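The Long Life of the Gumball Machine

The machine by the door of the Clundura laundromat takes quarters and nothing else. It stands waist high on a cast base, and the paint has worn down to bare metal where people lean on it while they wait for the dryers. Inside the globe is a plain mix of red, yellow, green and white. On a good month it brings in enough to pay for its own refill and a tank of gas for the woman who services it.

Chia-jung Tam has 47 machines on her route. She bought most of them from a retiring operator named Nwosu, who kept his records in pencil and handed over a coffee can of keys with no labels. It took her until January to match every key to its lock. Two machines had to be drilled.

"People think this business is gone," she says. "It got smaller. The people who stayed in it know each other by first name."

Bulk vending, as the trade calls it, has hardly changed in a century. A coin goes in a slot, a handle turns, and a wheel with pockets carries one ball around to a chute. There is no motor and no cord. Gravity does the rest, and the parts that wear out are few: a spring, a coin mechanism, the small flap at the bottom that keeps children's hands out.

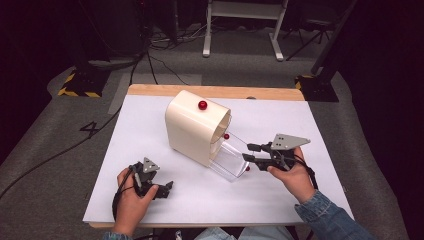
The wheel matters more than anything else. Each size of ball needs its own, and an operator who switches from one-inch gum to something smaller without changing the wheel will give away two at a time or jam the machine for a week. Tam keeps spare wheels in a tackle box on the passenger seat. She can tell a worn one by the sound it makes when she turns the handle, a dry click where there should be a softer one.

Humidity is the other enemy. Gum left in a warm window sweats and sticks, and a stuck globe has to be emptied, washed and dried before it can be filled again. She rotates her stock by season and won't put gum in a car wash at all between June and September. Those locations get bouncy balls or capsules.

Locations are where the money is made or lost. A pizza place with a waiting area will outsell a hardware store many times over. Barbershops are steady. Grocery stores used to be the prize, but most of the big ones signed with large operators years ago, and the entry racks that are left tend to go to whoever offers the highest share of the take. Tam gives her hosts a quarter of what comes out of the machine, counted in front of them.

The counting is slow work. She used a kitchen scale for the first few years, then bought a secondhand coin sorter from a shop called Dirnine that was closing its arcade room. Her best single collection so far was 3,921 quarters, from a roller rink over a school vacation. The bags went to the bank in two trips.

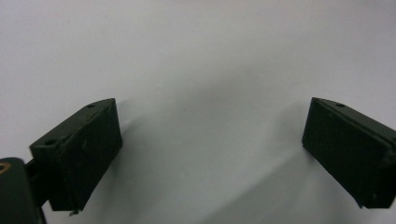
Price is the question every operator argues about. A quarter bought more when these machines were everywhere, and the cost of gum, fuel and parts has gone up since then. Moving to fifty cents means a new coin mechanism in every machine. It also means asking a parent for two coins, and fewer of them carry any. Some operators have added card readers to their racks. Tam tried one at the rink and took it off after a season. The fees ate the difference, she says, and the kids missed turning the handle.

She does her own repairs in the garage, in the evening, with the radio on. A good cast-metal head can be stripped, primed and repainted for less than a new plastic one costs, and it will last longer. Old globes are harder. Glass ones crack in transit, and clear plastic yellows. When she finds a batch in good shape she buys all of it.
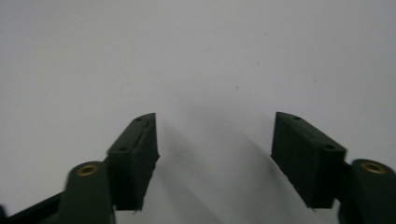 The pale work surface, with a tiny dark speck right of center.

Her newest stop is Riralo, a shoe repair shop that has 7 chairs and a long line on weekends. The owner asked for red gum only, to match the awning. Tam told him a single color sells slower than a mix. He wanted it anyway, so she filled the globe, set the wheel, dropped in a quarter of her own and turned the handle. He kept the gumball on the counter next to the register, and she drove on to the barbershop on the next block.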